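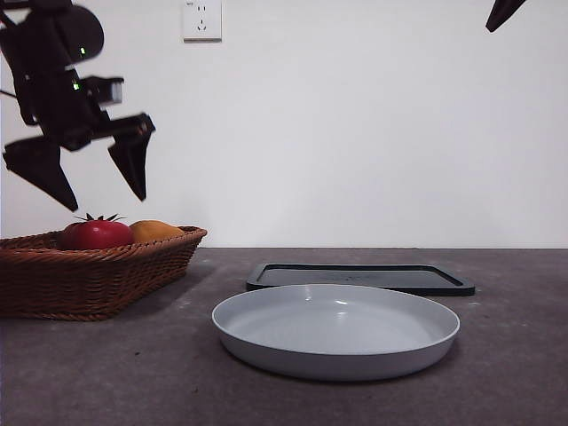 Gometley Household Advice Service, Kitchen and Pantry Section

Keeping Tomatoes on the Counter

48 shares | 30 comments

Residents are advised to store whole tomatoes at room temperature until they are fully ripe. A low basket with open sides allows air to pass between the fruit. Baskets should be wiped with a barely damp cloth once a week and dried before they are filled again.

Tomatoes bruise first at the shoulders. Place them in a single layer with the stem end up, and do not set heavier produce on top. Fruit of different kinds may share a basket for a short time, but ripe mangoes, bananas and apples hasten the ripening of anything beside them. Households that wish to keep tomatoes for several days should give them a separate container.

Do not remove the green cap before storage. The scar left behind loses moisture and is often the first place to spoil.
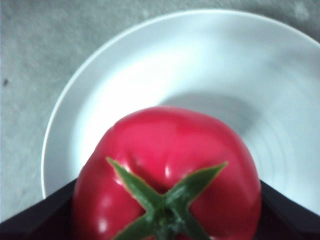
A tomato with its green cap left in place.

Before use, inspect each tomato in good light. Small creases near the top are normal in many varieties and do not affect the flavor. Soft, sunken or leaking spots are a different matter, and fruit that shows mold should be discarded whole.

Wash tomatoes only when they are about to be eaten or cooked. Hold them under cool running water, rub the skin gently with the fingers and dry with a clean towel. Soap is not to be used on produce.

A tray with a raised rim is useful during preparation. It keeps round items from rolling and holds any juice that escapes. Set the tray between the storage basket and the serving plate so that the work moves in one direction.
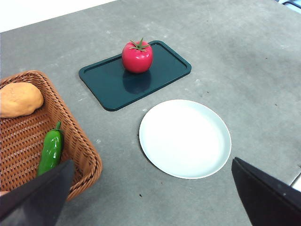 Sliced tomatoes should go to the table promptly. Any portion left over must be covered and refrigerated, and is best eaten the following day. The Bredton office receives frequent inquiries on whether whole ripe tomatoes may also be refrigerated. They may, for two or three days, and should be returned to room temperature before serving.

Plastic trays are to be washed in warm water with mild dish soap. Abrasive pads dull a glossy finish and leave scratches that hold food residue. Stand the tray on its edge to dry.
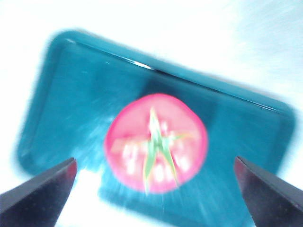 Prepared by the Household Advice Officer, Bredton Office
Revised 7/9/23

Tomato stains on light countertops should be blotted at once with a damp cloth. If a mark remains, apply a paste of baking soda and water, leave it for five minutes and rinse. Test the paste on a hidden area first, particularly on natural stone.

2,598 views | 495 likes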